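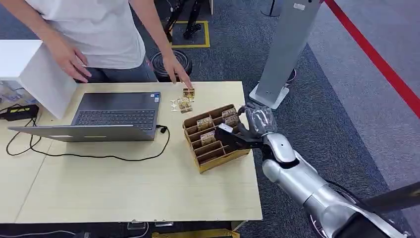
El fichero de tarjetas de Gastine entra en su segundo tramo con buena salud y peor letra. Recordamos a Flirbridge, que paga, que se trata de pasar el archivo de etiquetas de la antigua papelería Gastine a un sistema en el que se pueda encontrar algo antes de la jubilación. Durante enero y febrero montamos el puesto de clasificación en la sala grande: mesa de madera clara, un portátil, y al lado el organizador de cartón con sus ranuras estrechas, donde las tarjetas se ponen de pie. La mayor parte de las ranuras delanteras seguía vacía, lo que da una idea bastante fiel de cómo empieza cualquier archivo.

Qué prometimos y qué hay

En la solicitud hablábamos de 1.000 tarjetas clasificadas al cierre del proyecto. A fecha de este informe van 205 revisadas, con signatura definitiva y entrada en la base de datos. Es menos de lo previsto para el primer tramo y no vamos a maquillarlo con un gráfico. El retraso tiene dos orígenes. El primero es el pedido de organizadores a Stolska, que llegó con los separadores de otra medida y hubo que devolver. El segundo somos nosotros, que dedicamos tres semanas a discutir si el color de la cartulina era un criterio de ordenación o una casualidad de almacén. Era una casualidad de almacén.

De las 205, hay 24 apartadas por dudas de lectura. En unas la tinta está corrida, en otras el papelero original abrevió con una confianza en la posteridad que no compartimos. Irán a consulta todas juntas en abril.

El puesto de trabajo

La moqueta de la sala es de un azul grisáceo moteado, muy sufrida, y conviene saber que una tarjeta pequeña que cae ahí tarda en aparecer. Hemos añadido al protocolo una revisión del suelo al final de cada turno. La cinta amarilla se queda donde está mientras dure el proyecto; rogamos a quien limpie la sala que no la levante, por muy fea que le parezca - y lo es. 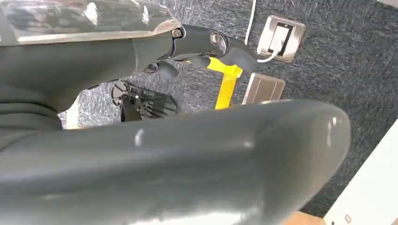 Moqueta y cinta amarilla de la sala de clasificación.

La sala tiene otra virtud que no figuraba en la solicitud: se puede dejar todo puesto de un día para otro. En el local anterior había que recoger la mesa a las dos de la tarde para que entrase el curso de encuadernación, y rehacer el orden cada mañana consumía una parte de la jornada que preferimos no calcular por escrito.

Método

Cada tarjeta sale de su funda, se lee, se busca en la base y se coloca de pie en la ranura que le toca. Las que esperan turno se dejan tumbadas en la mesa, detrás del organizador, y ahí se acumulan los envoltorios transparentes si alguien no los retira. Probamos a poner las dudosas en la fila delantera y las buenas al fondo. Funcionó hasta que giramos el organizador para leer mejor y dejamos de saber cuál era el fondo. Ahora lleva una marca a lápiz en una esquina.

El manual de Pellegrini, que seguimos para las signaturas, recomienda ranuras inclinadas y no más de una tarjeta por hueco. Con lo primero estamos de acuerdo. Lo segundo exigiría una mesa del tamaño de un andén, así que en el archivo definitivo irán agrupadas por familia, con la tarjeta más antigua delante.
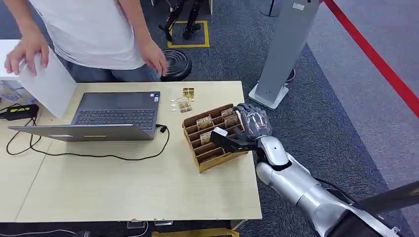 Gastos

El primer plazo ha cubierto el mobiliario, las fundas y las horas de catalogación. La devolución a Stolska está abonada y se ha empleado en un segundo juego de separadores, esta vez medidos antes de pedirlos. Queda sin gastar la partida de desplazamientos, puesto que la familia Gastine prefirió traernos las cajas. Pedimos permiso para pasar ese dinero a horas de lectura, que es donde nos quedamos cortos.

También solicitamos una partida menor para electricidad y cables. El adaptador del portátil vive en un extremo de la mesa y su cable cruza media superficie dando una vuelta amplia por donde uno querría apoyar las tarjetas. En el suelo tenemos una toma con marco metálico, y de ahí sube un cable blanco
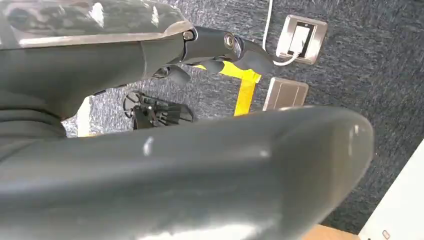
que preferiríamos ver recogido en una canaleta antes de que alguien lo encuentre con el pie. El presupuesto va en el anexo.

Próximo tramo

Desde marzo queremos revisar 100 tarjetas al mes. Es un ritmo alto para nuestras costumbres, aunque ya no quedan cartulinas de colores sobre las que discutir. Antes del verano entregaremos a Flirbridge la primera versión consultable de la base, sin imágenes, y la lista de abreviaturas hasta donde la hayamos descifrado. Si la partida de lectura se aprueba tarde, la lista será más corta.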